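# Sweater weather, and the washing that comes with it

Every October I tell myself I'll get the woolens sorted before the first cold morning, and every October the cold morning wins.

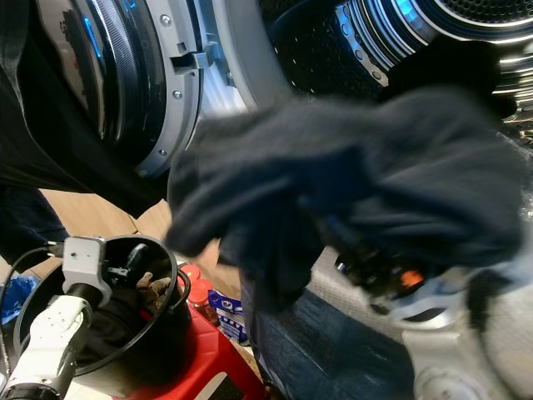 ## One dark load at a time

I do the darks first, charcoal and black together, because the fuzzy things shed and I would much rather they shed on each other. (I once washed a gray fleece with the good white pillowcases and we slept on lint until spring.) Anything soft and knitted goes in inside out, on the cool wool cycle, with about half the soap you think it needs.

My friend Marama Bolger swears by a soak in the bathtub instead, and her sweaters do look wonderful, but she has a bathtub and I have a shower the size of a phone booth. So the front loader it is - and I've come around to it, really! The trick is not to stuff the drum. I used to pack it to the top and then wonder why everything came out in one long twisted rope.

## Drying, slowly

Nothing knitted goes on a hanger in this house. I lay it all flat on towels in the spare room, pull the sleeves straight, and turn everything over before bed. A thick one can take over 10 hours, and the room smells of wool the whole time, a smell I happen to love. Then I leave the washer door open overnight so the rubber seal can air out.

Next up is the scarf drawer, and I'm a little afraid of it.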